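Foro › Automatización y cocina profesional › Productos y servicios

Tema: Paquete de simulación "Flostley Mesa" – ¿alguien lo ha probado en serio?

marea_baja
Buenas. En el obrador donde trabajo nos han ofrecido una licencia de Flostley Mesa, el paquete de escenas simuladas para entrenar brazos en manipulación de alimentos. Lo distribuye Pusholm, que además vende la integración con el brazo y un curso. El comercial nos ha enseñado gráficas muy bonitas y nos asegura que con 40 escenas de base y unas semanas de ajuste el brazo emplata pescado sin que nadie lo toque. A mí me suena a lo de siempre. Tenemos la prueba hasta mayo y me gustaría llegar a la reunión sabiendo qué preguntar. ¿Experiencias?

tornillo_sinfin
Lo tuvimos en pruebas el año pasado. La instalación fue bien, eso hay que reconocerlo. El manual está a medio traducir y las escenas de cocina parecen hechas por alguien que tenía un catálogo de texturas y prisa. Para mover latas y cajas, correcto. Para comida blanda yo no pagaría.

Pregunta por el modelo de contacto. Si te contestan con la palabra "fotorrealista", ya sabes por dónde van.

nuria_k
No estoy de acuerdo con tornillo. Las texturas raras tienen su función: si entrenas siempre con el mismo plato blanco y la misma encimera, el sistema se pierde en cuanto cambias de mesa. Nosotros lo usamos para la parte de visión y nos ahorró bastante etiquetado. Otra cosa es que te lo vendan como solución completa.

marea_baja
Gracias a los dos. ¿La parte de visión se puede contratar suelta? A nosotros nos han pasado un presupuesto único, con el curso dentro, y el curso cuesta casi lo mismo que la licencia.

nuria_k
Se podía. Si ahora no te lo ofrecen, insiste. El curso es prescindible, son 4 sesiones y la primera se va entera en instalar cosas.

Dilek Bozkurt
Hola, escribo desde Kırmızıgül, perdonad si mi español falla en algo. Llevo 18 días con la versión de evaluación y voy apuntando lo que veo. Mi interés es el pescado crudo en lonchas, así que casi todo lo que digo va por ahí.

Lo primero que me preocupa es la variedad. Hay muchas combinaciones de objeto y fondo, pero el salmón me parece casi siempre el mismo: una pieza alargada, acabada en punta redondeada, con sus vetas claras bien dibujadas. Mi proveedor no me ha traído nunca dos lonchas iguales. Unas vienen más finas, otras se abren por la grasa. Si el brazo aprende con una sola pieza ideal, lo que yo compro es un brazo que sabe coger esa pieza. 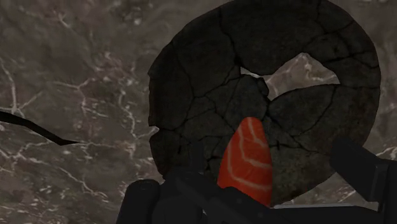

Lo segundo es el entorno. Mármol veteado debajo, un disco casi negro y agrietado al lado, la pinza pegada a la cámara y tapando media pieza. Para probar si la visión separa el salmón del resto me parece hasta fácil, porque el naranja canta sobre todo lo demás. Yo trabajo sobre acero, con reflejos, y con pescados blancos que apenas se distinguen de la tabla. De eso no he encontrado ninguna escena en el paquete, y lo he preguntado 2 veces por el formulario.

Lo tercero, la fuerza de agarre. En la configuración hay un valor de rigidez por objeto y viene puesto igual para el salmón que para una goma de borrar. Se puede cambiar a mano, pero entonces el trabajo de medir lo hago yo y la licencia la cobran ellos.

tornillo_sinfin
Lo de la rigidez es exactamente lo que nos pasó. Medimos, metimos los valores, y al actualizar la versión se borraron todos. Soporte nos dijo que guardáramos copia. Guardad copia.

pinzaroja
Entro solo para defender un poco el producto, que aquí se está juntando mucha queja. Trabajo en Brernthorpe, somos integradores y SÍ, vendemos Flostley entre otras cosas, lo digo por delante. Nadie serio promete que de la simulación sales con un brazo emplatando. Sales con una política de partida que luego se afina en el equipo real. Si un comercial ha dicho otra cosa, el problema es ese comercial.

Y sobre el disco negro y compañía: son objetos de distracción, están ahí para que el sistema no se agarre a lo primero que ve. Se pueden desactivar en el menú de escena.

marea_baja
pinzaroja, te agradezco que digas de parte de quién vienes. Pero el folleto que tengo delante pone "listo para producción desde el primer día", con esas palabras. No es una interpretación mía.

pinzaroja
Ese folleto es de Pusholm, no nuestro. No lo voy a defender.

Dilek Bozkurt
He desactivado los distractores, gracias por el dato, no lo encontraba. La carga es más rápida. El salmón sigue siendo el mismo.

Añado una duda para pinzaroja: con la pinza cerrada sobre la loncha, yo no tengo manera de saber si el programa calcula una deformación o si deja la pieza rígida entre los dedos. Desde el punto de vista de la cámara no lo aprecio. ¿Hay algún registro de contacto que se pueda exportar?

pinzaroja
Hay registro, pero solo en la licencia completa. En evaluación viene capado.

Dilek Bozkurt
Entonces no puedo evaluar lo único que quería evaluar.

nuria_k
Ahí te doy toda la razón. Yo lo pedí por escrito y me abrieron el registro una semana. Los datos eran discretos: con objetos duros cuadraban con lo que medíamos en el banco y con los blandos el error se disparaba. Por eso digo que visión sí, agarre no.

Pui-shan Cheung
Llego por el título. Uso otro simulador, así que no opino del precio. Solo quiero matizar una cosa a tornillo_sinfin: lo blando se simula mal en casi todos, no es un defecto exclusivo de este. Lo que cambia es cuánto lo reconoce cada fabricante en la documentación. Yo pediría que hicieran la demostración con vuestro género y en vuestro obrador, con una bandeja entera y sin que ellos elijan las piezas. Un vídeo no sirve para esto – en un vídeo se queda la toma buena.

tornillo_sinfin
Matiz aceptado. Pero si todos lo hacen mal, que no lo cobren como si lo hicieran bien.

marea_baja
Me apunto lo de la bandeja. Resumo lo que voy a pedir el viernes: registro de contacto abierto durante la prueba, visión presupuestada aparte, curso fuera, y demostración aquí con nuestro salmón y también con merluza. Si dicen que no a lo primero, no seguimos hablando.

pinzaroja
Lo de la merluza en crudo y sobre acero te adelanto que les va a costar. Pídelo igual.

Dilek Bozkurt
Si te abren el registro, ¿podrías poner aquí qué versión es? La mía no indica nada en la ventana de inicio y en soporte me piden el número antes de contestar.

marea_baja
Claro. En la mía sale en Ayuda, abajo del todo, en letra gris. El lunes os cuento.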